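Speaker notes: The Robot That Thought It Was Fine
Ha-rang Yoo, Whitfield. Version of 2021-02-23. Talk slot is 28 minutes with questions, so do not tell the elevator story.
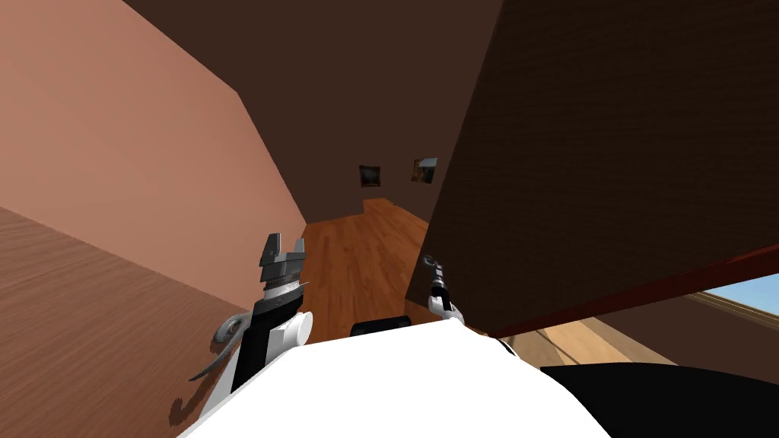

Start with the elevator story anyway if the room is cold. Short version only. Stop at the part with the doors.

OPENING

Good afternoon. I work on a two-armed mobile robot called Andau, and I am going to spend the next while telling you how it spent a good part of last April driving its own elbow into a wall with complete confidence.

(Wait. Someone usually laughs. If no one does, move along briskly.)

I should say up front that no wall was hurt. All of the early damage happened in simulation, where walls are cheap. The later damage happened in our lab in Gratotdale, where they are billed to my department.

WHAT WE WERE TRYING TO DO

The job sounds dull, and we picked it for that reason. Drive through a furnished room with both arms raised, reach the far side, lower the arms, pick something up. We had a simulator full of rooms, with wood floors and colored walls and little pictures hung up at the end, and we had a planner called Nolero that decided how the body and the two arms should move together.

Nolero was good. I want to be fair to Nolero, because I wrote a third of it.

In the batch I'm talking about we ran 88 episodes. Every one was logged as a success. Our collision checker reported zero contacts. I put that number on a slide and showed it to people with budgets.

(Pause here. Let them enjoy it.)

If you ever see a perfect score on a robot task, please go and look at the episodes. I had looked at the score, and the score looked great.

HOW WE FOUND OUT

We found out when we moved to hardware. On the second run, the left arm came around a corner and the curved link below the wrist met a partition. The gripper was nowhere near it. The gripper cleared beautifully. The robot then kept pushing for 5 seconds, in the manner of a person who has been told the door opens inward.

The emergency stop was pressed by hand. Nobody was standing near the arm and no one got hurt. I'd like to claim that as planning. We did have a taped line on the floor and everyone was behind it, so I will claim half.

(Do not show the partition video. Legal would like it shown less. Describe the noise if asked.)

WHAT WAS WRONG

There were 2 faults, and either one alone would have been caught. I'll take them in the order we understood them, which was the wrong order.

The first one: the collision shape for that forearm link was missing its bend. When you look at the arm you see a hook-like curve that swings well out to the side. The collision model had a straight capsule there. Somebody had simplified the shape to make the simulator run faster. The commit message was "simplify arm, should be fine." I have checked who wrote it and I don't wish to discuss it further. It was me.

So the picture on the screen had a curve in it, with a properly curved shadow under it, and the physics had a stick. We had all been watching the picture. The renderer and the collision checker read from different files, and only one of those files was telling the truth about the elbow.

The second one: body tilt. Our base can pitch and roll a little on uneven flooring, and the planner gets a tilt estimate so it can work out where the arms are in the room. That estimate was being applied twice. On flat ground, twice zero is zero, so everything passed. Put the robot on a ramp or a bad floor tile and Nolero believed its arms were somewhere they were not.

(Slow down here. Last time I lost the back half of the room.)

Try holding your head to one side. The room looks slanted, and you know perfectly well that it's your head. Now imagine you correct for the slant, and then a helpful colleague corrects for it again. You reach for your coffee and get the lamp.

WHY THE CHECKS MISSED IT

The collision test used the same simplified shapes as the planner. We had, in effect, asked the planner to mark its own homework with its own pen. They agreed on everything. It was a very happy relationship.

The force limit on the arm should have stopped the push. It was set for picking things up, at the gripper. Load on the forearm link was measured at the joints and then averaged over a window long enough to hide a slow, steady shove. A sharp knock would have tripped it. Ours leaned.

WHAT WE CHANGED

Collision shapes are now built from the same source as the visible ones. If you want a simpler shape it has to fully contain the real one, and a script checks. The simulator is slower. People complain and I let them.

Tilt gets applied in one place. We also start test episodes with the body deliberately tipped, so a doubled correction shows up in the first few steps.

The averaging window on joint load is much shorter, and there is a separate limit for any steady push while the base is driving. It trips too often. We had three false stops in one morning from a doormat. I prefer this to the partition.

And a person watches a random handful of episodes from every batch, including the ones marked as successes. With the collision shapes drawn on top, please. We did the first round without them and learned nothing at all.

IF THERE IS TIME

Mention that the old 88 episodes were rerun with the correct shapes. Do not give the new success number unless asked. If asked, say it was lower. If asked again, say it was a lot lower, and take the next question.

LIKELY QUESTIONS

Did we throw the planner out? No, it was planning correctly for a robot we did not own.

Would a padded cover on the forearm have helped? The partition, yes. We have ordered covers. They come in one color and it is terrible.

Elevator story: only in the hallway afterward.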